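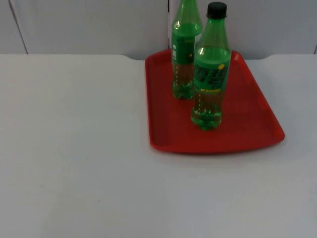
Guides > Home Soda > Moncrieff Countertop Carbonator > Section 4: Bottles and First Fill

4. Getting Your Bottles Ready and Making the First Batch

Okay, you've got the Moncrieff out of its box, leveled and plugged in (if not, go back to Section 3, I'll wait). Now for the part I like best! I've made soda with this machine most days since January, and nearly everything I got wrong, I got wrong in this section, so please read it through once before you start.

4.1 Wash and rinse

1. Unscrew the caps and pull the rubber ring out of each one. A toothpick works fine. Don't use a knife, I nicked two rings that way and they never sealed again.

2. Wash the bottles by hand in lukewarm water with a drop of dish soap. Swish, shake, pour out.

3. Rinse until you can't smell soap anymore, then rinse again. Leftover soap makes the first batch foam like crazy.

4. Stand everything upside down on a rack and let it dry.

CAUTION: No dishwasher, no boiling water, no freezer. Heat can warp a pressure bottle just enough that you won't notice, and a warped bottle shouldn't go anywhere near a gas line. Check the date stamped near the base too, and recycle any bottle that's past it.

NOTE: Only use bottles sold for this machine. An ordinary store-bought soda bottle doesn't fit the Rotach valve, even if the threads seem to catch for the first half turn. My friend Omprakash Tomar tried it and spent an evening mopping.

4.2 Fill and chill

5. Fill with plain cold water up to the line and no higher. Water only! Syrup, juice and everything else goes in after the gas.

6. Put the cap back on and chill overnight. You can get away with a couple of hours, but the bubbles will be bigger and they'll go flat sooner.

4.3 Add the gas

7. Take off the cap and screw the bottle into the valve, hand tight. If it goes in crooked, back it all the way out and start over.

8. Press the lever in short bursts until you hear the buzz. I do three for a light fizz and five for something that'll stand up to lime syrup.

9. Wait for the hiss to stop completely, tip the bottle toward you, and unscrew it slowly.

CAUTION: Never press the lever with no bottle in place, and don't keep pressing after the buzz.

4.4 Flavor

10. Tilt the bottle and let the syrup run down the inside wall. Pour it straight in and you'll get a geyser (ask my ceiling).

11. Cap it, turn it over once, gently, and serve. Rekha Tyagi, who tested this guide for me, likes a pinch of black salt with the ginger one, and now I do too.

NOTE: Keep a record of your batches if you want the same taste twice. I use a cheap notebook and I'm up to batch 169, with the syrup, the number of presses and a word or two like "too sweet" or "yes, again."

If you hear no buzz at all after eight presses, check the cylinder first. Changing it is covered in Section 5.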